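Drisen Flannel-Lined Car Cover for Classic Coupes and Convertibles

Indoor storage cover, four-layer, with mirror pockets and cable lock

If you have an older car that you only take out when the roads are dry and the sun is behaving itself, you already know that most of its life is spent standing still. Ours certainly do! We have been selling covers from our shop in Grarkmont for a good many years now, and the Drisen is the one we keep coming back to for our own cars, the shop coupe included, which has worn one every winter since we repainted it.

The Drisen is made for indoor use. It will keep off dust, cat feet, the odd dripping pipe and whatever falls from the shelf when you are looking for the Christmas lights, but it is not meant to stand out in the rain week after week. For that, please have a look at the Rallis outdoor cover, a heavier thing altogether, with a coated outer layer and belly straps front and rear.

What we like most about the Drisen is the lining. It is a brushed cotton flannel, soft enough that you will be tempted to make pajamas out of it (one customer wrote to tell us she had done just that with an old one), and it goes all the way down to the hem. Some covers stop the soft lining at the beltline and leave you with bare polyester against the rocker panels and the lower doors. On a car with fresh paint, or with old lacquer that you are trying to keep going for another few summers, we think the full lining is well worth the extra money. 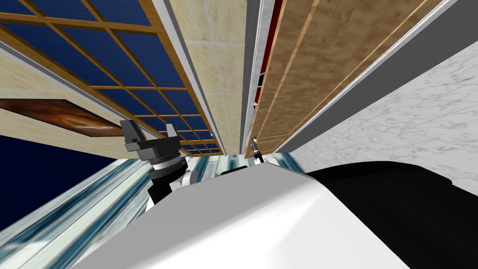 Color is the question we get asked most, and it matters more than you might expect. The Drisen comes in silver gray, navy and a deep red, all with a cream lining. Glossy white with a broad black section, like the shell in the picture, is a combination we see on plenty of two-tone cars and black vinyl tops, and for those we usually suggest the silver gray, which looks smart with both and doesn't show dust the way navy does. The red is lovely in a garage with good light, and it seems to be everybody's favorite at Christmas. All three colors are the same weight and the same price.

Fit is semi-custom. We cut the Drisen in five lengths, and each one has elastic at the front and rear hems and a little extra fullness over the hood for cars with a scoop or a shaker. The mirror pockets are sewn in on both sides. If your car left the factory with only a driver's mirror, tell us in the order notes and we will leave off the passenger pocket at no charge, though please allow an extra week for it. Cars with a tall rear spoiler should go up one size. When you measure, run the tape from the tip of the front bumper to the tip of the rear bumper in a straight line, with no dipping down over the glass, and don't forget the bumper guards if you have them.

Putting it on is easy enough alone once you have done it a couple of times. Start at the back, hook the elastic under the rear bumper, and unroll it forward over the roof. There is a small tag marked REAR sewn inside the hem, and yes, we still manage to get it wrong. Let the engine and exhaust cool down completely first, and take the antenna down or use the grommet patch that comes in the bag.

Washing: cold water, mild soap, no fabric softener, and a large front-loading machine. Hang it over a fence or two clotheslines to dry. A dryer will shrink the lining, and then you will have a very nice cover for a shorter car.

Specifications

Outer: woven polyester, breathable
Lining: brushed cotton flannel, full length
Layers: four
Packed weight: 20 lb in the longest size
Cable lock: 51 inches, vinyl coated, two keys
Storage bag: included, with drawstring
Warranty: 40 months against seam failure and fading indoors

Goes well with

Fastunach battery maintainer, with a lead long enough to come out under the hem
Rallis tire cradles, set of four
Drisen spare grommet patches, pack of two

Shipping is free on orders over $50 within the lower 48 states. Covers in stock leave Grarkmont the next working day. Navy in the two longest sizes is on back order until January, and we will gladly put your name on the list if you send us a note.

Page updated 2023-11-23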